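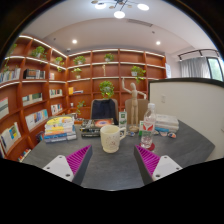

# sirko-labels

Word list of label text from store shelves, Urnberg and Bristmont. More than 3,000 rows, one CSV. Started in June.

## Columns

- `text` - as printed, caps kept
- `town` - Urnberg or Bristmont
- `kind` - drink, food, soap

## Notes

Spelling NOT fixed. Dupes mostly gone, will do a second pass. Drinks are the messiest kind. Lettering goes all the way round, so one name gets typed in as two halfs. A water bottle with red lettering on a white label, swoops running round the middle, is the usual sort of thing. Check `text` against the next row before you count anything.

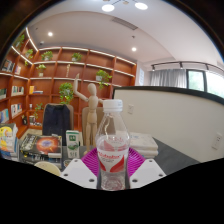
Soap rows are thin, only 200, all from Bristmont. Food is fine. For drink rows I kept brand words and skipped artwork, so red swoops on a white label like this bottle's get no entry. Same for cap color.

## Todo

- merge Fandidov rows
- fix teh quotes in 3 rows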